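Chapter 5
Clothes on the Floor: Sorting, Folding and Putting Away

In this chapter
Why the floor fills up first
Picking a folding surface
Stripes, checks and other helpful patterns
The three-pile sort
Practice tasks and review

I learned to fold laundry on my grandmother's bed, and for years I thought a bed was the only proper place to do it. Then I moved into a one-room apartment on Quaye Street, where the bed was also the couch and the desk, and I had to start over. I folded on the ironing board, on top of the washer, and once on the hood of a parked car (mine, and I'd do it again). What I found is that the surface matters a lot more than most household books let on, so that's where we're going to begin.

You've already met washing and drying in Chapters 3 and 4. By now you should be able to read a care label and run a load without turning anything pink. The trouble is that plenty of people can do all that and still live with a heap of clean clothes on the floor from one weekend to the next. I was one of them! The heap is a household problem of its own, and it deserves its own chapter.

Let's start down low. Beginners often get told to keep laundry off the floor, and if your floor is gritty or the dog has just come in, fine, keep it off. But a floor with a clean mat on it is one of the best work surfaces in the house. It's wide, nothing can fall off it, and children can reach it. A kid's play mat is great for this. Wipe it down, let it dry, and you've got more room than any table I've ever owned.

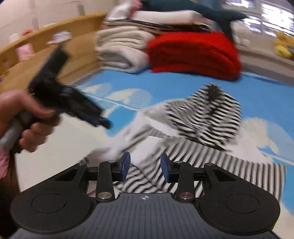 Striped clothes are where I like to start a new folder. A crumpled striped top looks like a puzzle, with lines running off every which way, but those same lines are a free ruler. Take hold of it by the shoulders, give it one good shake and lay it down. Smooth it from the middle outward until the stripes run straight across. If they bend, there's still a fold hiding underneath. Once they're straight, bring one side in and match stripe to stripe – then do the other side the same way. Plain clothes ask you to judge by eye, so we'll save those for Section 5.3.

A word about color. Dark clothes on a dark blanket are a pain, and you'll lose a black sock in no time. I like a surface that's a different color from whatever I'm folding, and bright blue works for nearly everything in my closet except my jeans.

Before you read on, try this. Take 12 pieces of clean clothing, drop them in a heap and sort them into three piles: fold, hang and deal with later. Don't fold anything yet. Look at the "later" pile and write down what landed there and what each piece is waiting for (a button, a partner, a decision). Keep your list handy, as we'll come back to it in Section 5.6.

5.1 Getting the heap apart

Start with the biggest piece you can see and pull it free slowly, checking the sleeves for stray socks as you go.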